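Week 3 handout - Storing root veg at home
Continuing ed, Household Food unit
19 January 2018

Carrying on from last week, we got as far as curing onions. Roots today. Bring the week 2 sheet if you still have it, the temperature chart is on the back and I'm not reprinting it.

Basic idea: a root is still alive after you pull it. It breathes, uses up its own sugar, loses water through the skin. Cold slows all of that. Damp air slows the water loss. Most of this unit comes down to those two.

Carrots
- harvest late, after a few light frosts if you can wait
- twist or cut tops off right away, leaves pull water out of the root
- brush the soil off, don't wash (washing is fine if they're going in the fridge and getting eaten that week)
- sort. Anything split, forked or nicked by the fork goes in the kitchen pile, not in storage
- just above freezing, very humid 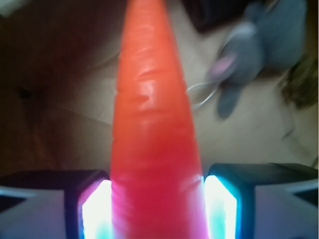 Why do stored carrots go rubbery if the fridge is cold enough?
Dry air, mostly. A fridge pulls moisture out of anything left uncovered and a carrot has thin skin, so it goes limp long before it rots. Put them in a bag with a few holes, or a lidded tub with a damp cloth. A limp one will often firm up again in cold water overnight, but use it the next day.

Beets and parsnips - same as carrots, near enough. Leave a bit of stem on beets or they bleed in the pot. Parsnips can stay in the ground under straw until it thaws, flavour is better for it.

Potatoes - different. Dark, cool but not fridge cold, and cure them first, 14 days somewhere dark and airy. Light turns them green. Green means bitter and can make you sick, so throw the green ones out. Don't keep them next to apples, the gas from the apples brings on sprouting.

Containers
Sand in a bin is the old method and still works. Layer of damp sand, layer of roots, not touching, repeat. Sand should hold together when squeezed but not drip. Sawdust is lighter to carry, dries out faster so chekc it more often. Cardboard is good for potatoes and onions, it breathes and keeps the light off. Not so good for anything packed damp, the bottom goes soft and you find out on the stairs. 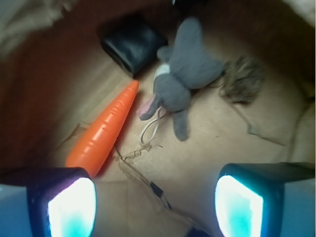

Whatever you use, keep it up off a concrete floor, couple of slats is plenty. Leave room along the wall for air. Label with the variety and the week it went in, you will not remember in March.

Checking - every two weeks. Take out anything soft, mouldy or smelling off, plus whatever was touching it. White hairs on carrots are only new roots, rub them off. White fluff is mould. If the sand looks pale on top, mist it.

Varieties from the trial sheet
Akberg - long keeper, a bit woody in the middle by spring
Nodia - sweet, eat it first, doesn't last
Bukico - in between, good for juicing
We weighed 200 roots in August and the sheet has the lot, see page 2 for the columns. The Nodia total should read 357 not 375, please fix that on your copy.

For next week
Read the section on cabbage and squash. Find the coolest spot in your house and leave a thermometer there, write down the reading morning and night. A closet on an outside wall counts, so does a garage if it doesn't freeze. Anyone in an apartment, try the balcony door side and we'll talk about it in class.

Room change next week, 272, same time.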